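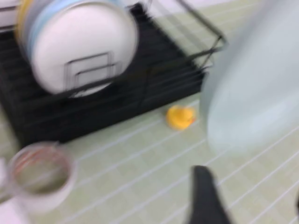
Call for participants: shared meals and domestic routine in later life

The Purnach Centre for Household Studies invites applications from people aged 60 and over who would like to take part in a study of everyday cooking, eating and clearing up. The study is led by Dayana Agudelo and will be carried out in the Centre's own district and in the neighbouring town of Pota.

Background

Much is known about what older people eat. Less has been written about how a meal is arranged at home: who decides what is cooked, who lays the table, which dishes are kept for visitors, and what happens in the kitchen once the meal is over. These habits often change after retirement, after a bereavement, or when a grown-up child moves back in. The Centre wishes to record such changes in the words of the people who live with them.

An earlier stage of the work, completed in May, looked at households in which one person had always done the cooking. The present stage is wider. It includes couples, people who live alone, brothers and sisters who share a home, and lodgers who have use of a kitchen.

Who may apply

Applicants should be 60 or over and should prepare or share at least one meal a day at home. No particular skill in cooking is expected. People who rely mainly on ready meals, or who have meals delivered on certain days, are welcome to apply, as are those who receive help from a carer. Where two members of the same household wish to take part, each should complete a separate form.

We regret that we cannot accept applications from residents of care homes at this stage, or from anyone who took part in the earlier study. Current employees of the Centre and their close relatives are also excluded.

What taking part involves

Participants will be asked to keep a written meal diary for 10 weeks. Entries may be short. A printed diary will be supplied, with large-print copies on request, and those who prefer to give their entries by telephone may arrange to do so when they enrol.

Each participant will also be visited at home twice by a member of the research team. The first visit will take place before the diary begins and the second after it has been returned. A visit normally lasts one morning or one afternoon and consists of a recorded conversation. There is no need to tidy the kitchen or to prepare food for the visitor. A friend or relative may be present throughout.

Participants may be invited to a group discussion at Zustau House towards the end of the study. Attendance is optional and has no bearing on payment. Zustau House has step-free access, and the discussion room is fitted with a hearing loop.

Payment and expenses

Participants who complete the diary and both visits will receive 300 pounds, paid in two equal parts — the first after four weeks and the second after the closing visit. Those who withdraw before the end will keep any part already paid. Reasonable travel costs to the group discussion will be refunded on production of a receipt. Participants who receive means-tested benefits are advised to seek guidance before accepting payment.

Confidentiality

All names and addresses will be removed from diaries and transcripts before they are read by anyone outside the research team. Recordings will be kept securely and will be destroyed when the final report has been accepted. Short passages may be quoted in print under a changed name. Participants may ask to see any passage taken from their own diary, and may withdraw from the study at any time without giving a reason.

How to apply

Application forms may be collected from the reception desk at Zustau House or from the public library in Pota. They can also be requested by post from the Centre. The form asks for a statement of no more than 600 words describing an ordinary day's meals in the applicant's home. Spelling and style will not be considered, and the statement may be written down by another person on the applicant's behalf.

Completed forms must reach the Centre by the end of October 2026. Applicants will be informed of the outcome in writing. Where more suitable applications are received than can be accepted, a short waiting list will be kept — those placed on it will be told at once.

Enquiries should be addressed to Dayana Agudelo, Purnach Centre for Household Studies, Zustau House. Please mark the envelope "Meal diary".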